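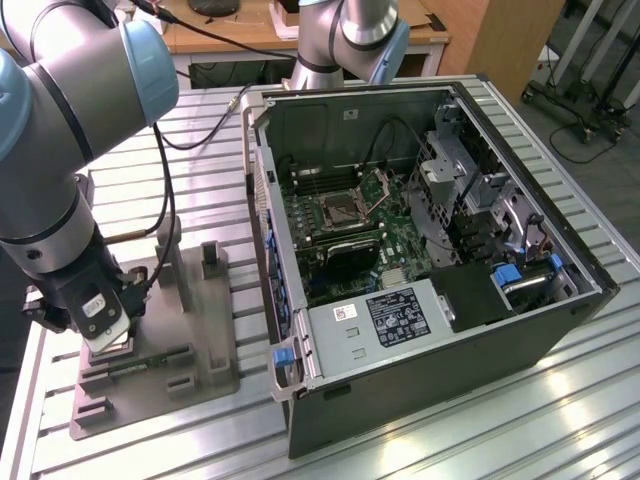 Bench rules for a robot cell that handles computer parts are mostly ordinary workshop rules with a few lines added. Start with where things sit. Anything the arm picks from should have a fixed place of its own, and that includes small parts you would normally leave in a tray. A gray fixture plate with pegs and slots, like the one standing next to the open tower, lets a circuit board lie in its groove at a known spot. Write the position of the plate on the setup sheet and check it at the start of each shift.

Cables
Walk the bench before you power up. A cable running down the arm needs enough slack to reach the far corner of the work and no more. Move the arm slowly through its whole path with the gripper empty and watch the loop, especially where it passes over the table. Cables on the floor get coiled and kept out of the walkway.

Speed
Our limit with the guard open is 60 millimeters per second. It goes back to that after any change to the program, even a small one. Rin Kikuchi keeps the sheet at Fenamgate and wants initials next to every change. If two arms share a table, only one moves while a person is reaching in.

Grip
Hold a processor by its edges. Keep fingers, yours or the gripper's, off the contacts on the underside. Set the force with a scrap part first and go up in small steps. We wipe the finger pads every 300 picks with a lint-free cloth and replace them at 2,000.

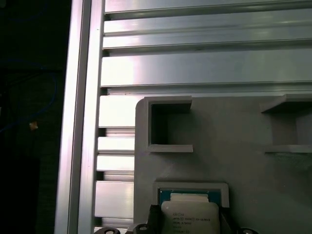 Pockets should be shallow enough that the part can be lifted out by hand if the program stops halfway. Printed fixtures wear at the corners, so run a fingernail along the lip on Wednesday when the pads are checked. If it catches, print a new one. Don't sand it, as the part will then sit a little differently each time.

Open sockets
Never leave a socket open over lunch. Put the plastic cover back on, even for a short stop. Bent pins are slow to fix and usually mean a new board.

Before anyone reaches in
Press the stop and wait for the arm to settle. Unplug the computer being worked on. Wear the wrist strap, clipped to the grounding point and not to a painted panel.

Spare pads and strap clips are in drawer 11.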